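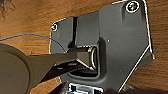
我认识Mali Prothero是在一次搬桌子的时候。那天我去Avelmont办事，走错了楼层，看见她一个人推一张桌子，就过去帮忙。后来我请她谈一谈她管理的这个活动室，她考虑了几天，回信说可以，时间要在Friday下午四点以后，那时候她的工作比较少。（她的信是用英文写的，所以我保留了Friday。）

我们的谈话一半用中文，一半用英文。她的中文比我的快，我的语法也许比她的小心。下面她的话，英文的部分是我翻译的，翻译以后请她看过一遍，她改了两个词。

我先问她，管理活动室的人每天早上做什么。我以为她会说开灯，或者擦桌子。

“先摸锁。”她说，“走一圈，每一个把手、每一个插销都动一动。别人看房间是用眼睛看，我用手。如果一个旋钮昨天转得很顺，今天有一点涩，我马上知道。用眼睛是看不出来的。”

她很愿意谈五金件，谈得比我准备的问题长得多。她喜欢嵌在凹槽里的那种插销：深灰色的金属板固定在木头上，旋钮藏在板子里面，衣服和书包不会挂到。她不喜欢的是凸出来的把手，特别是在小孩子跑来跑去的地方。

“以前有一个柜子的把手是尖的，毛衣挂坏了好几件。我写了报告，等了很久，最后自己去Tanabe买了新的来换。”

Tanabe是车站后面的五金店。我也去过，店里的东西堆得很高，要找什么最好直接问老板。

我问她螺丝松了怎么办。她说先不要用力拧，要看孔里的木头还好不好。

“木头的孔如果已经大了，你拧得再紧，过一个星期又松。我会放一点木签和胶，等一个晚上再拧。年轻的同事总是想马上拧完，我让他们回家，明天再来。”

关于灰色的金属板，她还有一个意见：颜色深的板子不容易看见手印，可是灰尘看得很清楚，所以她用一块半干的布，先擦凹进去的地方，再擦外面。我问有没有专门的清洁剂，她摇头，说水就够了。

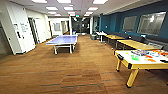
## 球台和桌子

活动室里最受欢迎的，当然是那张蓝色的乒乓球台。Prothero女士自己打得不好，她说她只会发球。

球台是从Fovthorpe的一个俱乐部转来的，价钱是1160元，运费另外算。她还记得送来的那一天下大雨，司机不肯等，球台在楼下的门厅里放了一夜。

“第二天早上我来上班，已经有人在门厅里打球了。用的是书，不是球拍。”

我问她为什么把球台放在中间。我觉得靠墙放，走路会方便一些。

“靠墙就只能一个人打了。”她笑我，“打球的人要往后退，退得很远的。你看职业运动员，他们站在哪里？我们这里的人水平不高，可是他们也要退，因为电视里是这样的。”

坐的地方都在右边，在深蓝绿色的那面墙下面。墙的颜色是她选的。当时有人建议用橙色，说这样有活力，她不同意，理由是地板已经是暖的棕色，再加上橙色，夏天的人会觉得热。为了这个颜色，他们讨论了整个九月。

“现在没有人再提橙色了。”

墙下面是灰色的软长凳，前面放桌子。桌子的样子不统一，有浅色木头桌面的，也有白色桌面的。最大的一张是白桌面、黄色的桌架，她叫它“黄桌子”，大家也跟着这样叫。我问她，要不要换成一样的桌子，看起来整齐。

她对这个问题有一点不高兴。她说，人选桌子和选朋友差不多，有的人每次都去小圆腿的那张，有的人要把东西全部铺开，非要黄桌子不可。如果都一样，他们就不知道坐哪里了。

我在本子上写了“小圆腿”，后来问她是什么意思，她说是中间一根细腿的那种小白桌，“圆腿”是她自己的说法，不一定对。我想还是留在文章里。

## 关于纸条

在左边白色的墙面上，贴着手写的纸。我问，为什么不打印。

“打印的没有人看。”她说，“手写的，他们会想，是谁写的？字好不好看？就看完了。”

我问她有没有因为纸条和别人吵过架。她说吵架没有，不过有一次，她写了请大家打完球以后把球拍放好，第二天下面多了一行字，问“好”是什么意思。她认为这个问题提得对，就重新写了一张，说明球拍放在哪里、胶面朝哪一边。

纸条旧了她会收起来，放在一个Nurkero的饼干盒里。最早的一张是2000年写的，那时候她刚来，内容是请最后走的人关灯。我请她给我看，她说盒子在家里，下次带来。

## 晚上

活动室晚上22点关门。她不喜欢催人，所以她的办法是从最里面开始收拾：先收远的地方，把椅垫拍一拍，把垃圾桶里的袋子换掉，然后慢慢往外走。

“我走到他们旁边的时候，他们自己就站起来了。”

“如果他们不站起来呢？”

“那我就问他们比分是多少。他们说了比分，就会想快一点打完。”

我问她地板用什么拖。她说木纹的地板怕水多，拖把一定要拧干，而且要顺着纹路拖，横着拖会留下一道一道的印子，灯一照就很明显。天花板上的灯很亮，她说这是优点也是缺点，什么地方没有拖干净，都能看见。

最后我问她，还想添什么东西。我以为她会要第二张球台。她想了一会儿，说想要一个挂外套的地方，冬天的时候，外套总是堆在长凳上，来晚的人没有地方坐。她已经量过墙，可是还没有决定放哪一边。

我们谈完的时候，有两个学生来问她借球。她问他们上次的球还了没有。他们互相看，其中一个从口袋里拿出一个球来，已经踩扁了。

“这个用热水泡一下就好。”她对他们说，然后去给他们找杯子。

文字：Yoshinori Hoshino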